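WORKSTATION SETUP, UNIT 2
Clearing and zoning a curved desk
Handout to accompany the session. Bring it with you to the practical.

Terms used

Primary zone: the area reached with the elbow at the side. Keyboard, mouse and the document in current use belong in it.
Secondary zone: the area reached with the arm extended. Phone, notebook, reference sheets.
Storage zone: everything past that, including the pedestal and any wall cabinet.

On a straight desk these zones run in bands parallel to the front edge. On a curved desk they follow the user, so the far end of a wing may be storage even where it lies close to the front edge. Measure from the chair position – not from the desk edge.

Worked dimensions

Clear width of the primary zone: 900 mm
Clear depth of the primary zone: 600 mm
The Telness worksheet gives 463 mm as the maximum reach to the mouse. Use that value in the exercise even if your own reach differs.

Procedure

1. Push the chair in and mark its center line on the desk plan.
2. Lift the mouse and set it aside before moving the pad. Wipe under both.
3. Sort loose items by frequency of use. Small cartons, sign holders and coasters are secondary at best.
4. Keep cable grommets uncovered. A package laid over a grommet counts as a fault.
5. Return the mouse to the pad last, and check the reach again.

Papers go flat or in the pedestal. Leaning items are recorded separately on the plan (symbol L).

Exercise

Draw the desk in outline, mark the three zones, and assign each item on the surface to one of them. State which items you would move to the drawer pedestal. Cartons are drawn closed; contents are not considered.

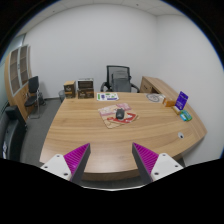
Curved desk, light oak grain, with mouse and small items on the surface.

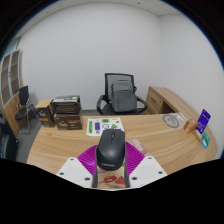
Notes: Jacobus Mnguni
Revised 8/4/20

Plans are drawn at the scale given on the worksheet. Show the chair center line as a dashed line and label the mouse M. If an item falls across two zones, assign it to the one nearer the chair and note the overlap in the margin. Hand in the plan and the item list together.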